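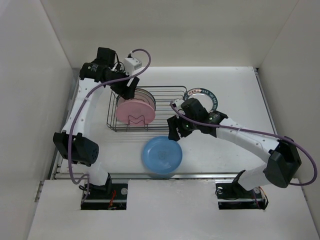 Week 4 notes: how water gets things clean (and why it sometimes won't)

Okay, so last week we ran out of time on surface tension and I promised I'd write it up properly. Read this before you do the Contreras worksheet, please!

Water molecules like each other a lot. They pull together, and that's why a drop on a greasy plate sits up in a little bead and refuses to spread. Grease has no interest in water at all, so you can rinse until your fingers wrinkle and the film is still there.

Soap fixes this with a long skinny molecule. One end grabs water, the other end grabs fat. Get enough of them together and they crowd around a bit of grease, tails in, heads out, and the whole ball floats off down the drain. That ball is a micelle (my-SELL, and yes, I said it wrong for years).

Two numbers to know for the quiz. Our stock soap solution is 2000 milligrams per liter, and you'll dilute it to 1000 for the first run. If your math gives you anything bigger than what you started with, stop and look again.

Now, drying. Chaimae Ouazzani asked after class why plates stood on edge dry faster than plates in a pile, and I loved that question. Gravity drags most of the water down to the rim, and air can get at both faces, so what's left evaporates from twice the area. Glasses left upside down on a flat counter trap damp air and just sit there sulking.

Spots are a different story! They're minerals left behind when the water goes. Hard water, more spots. We'll test tap samples from Brukeck and Plaltlow in September, so bring a clean jar with a lid.

Reading is chapter 34, skip the part on foams. Natalia Rosales has the spare copies in room 605, and she'd like them back with no coffee rings.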